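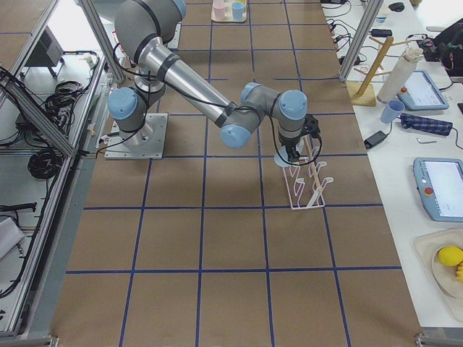

Skurcombe Parish Registers: Transcribed Entries, Release 3

Summary

This data set contains transcribed entries from the baptism, marriage and burial registers of the parish of Skurcombe and the neighboring chapelry of Skirness. The entries were read from microfilm and typed into a common table. The release is intended for family historians, teachers and researchers in local population history. It replaces all earlier releases, which should no longer be cited.

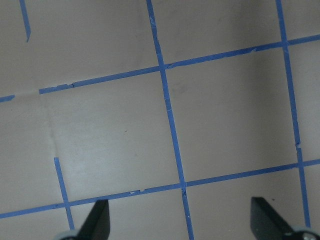 Department of Local and Regional History
Data Services

Contents of the release

baptisms.csv — one row per child baptized
marriages.csv — one row per marriage
burials.csv — one row per burial
places.csv — place names as written, with a standard form
notes.txt — remarks on damaged or missing pages
CHANGES.txt — corrections made between releases

All files are plain text in UTF-8. Fields are separated by commas, and text fields are enclosed in double quotation marks. The first row of each table gives the column names.

Source material

The registers survive in 16 bound volumes, of which 3 belong to Skirness. The volumes were filmed before the present project began, and the films are the only source used for transcription. Where a film could not be read, the entry was marked for checking against the original volume. In 39 cases the original was also unreadable, and the affected fields carry the value ILLEGIBLE.

Loose papers found between the pages were not transcribed. Their presence is recorded in notes.txt under the number of the volume in which they were filmed.

Transcription rules

Surnames and given names are kept exactly as written. The Kallio family, for example, appears under several spellings in the burial registers, and no attempt has been made to unify them. Users who wish to group variant spellings should create a separate column and leave the original untouched.

Common abbreviations of given names are expanded in the column name_expanded. Doubtful expansions are followed by a question mark. Latin terms are translated in the column remark_en, and the Latin text is retained in the column remark.

Dates are given in two columns. The column date_written holds the date as it stands in the register. The column date_iso holds a standard form, with the year taken to begin on January 1. Entries made in January, February and most of March under the older calendar will therefore show a different year in the two columns. This is intended and should not be reported as an error.

Ages at burial are recorded in years unless the register states otherwise. An age of 60 occurs more often than neighboring ages would suggest, and users should allow for rounding by the clerks. 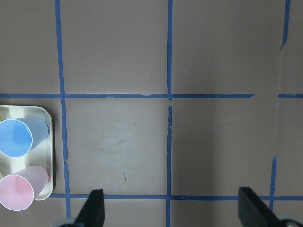
Place names were the most difficult part of the work. The farm at Pedier is written in the registers both as a place of residence and as a byname, and the two uses cannot always be told apart. Where the meaning was unclear, the word was entered in the residence column and flagged with the letter U in the column check.

Known limitations

Burials of unbaptized infants are recorded unevenly and should not be used to calculate rates of infant death. Marriages of parishioners held elsewhere are absent unless the clerk chose to note them. The Skirness volumes overlap with those of Skurcombe, and some baptisms appear in both. Such pairs have been linked through the column duplicate_of but have not been removed.

Terms of use

The tables may be copied, changed and redistributed for any purpose, provided that the title and release number are stated. Permission to reproduce pages from the films must be sought separately from the holder of the registers.

Corrections

Reports of errors should give the file name, the row identifier and the proposed reading. Accepted corrections are entered in CHANGES.txt and applied at the next release.

Last revised: Thursday, February 20, 2020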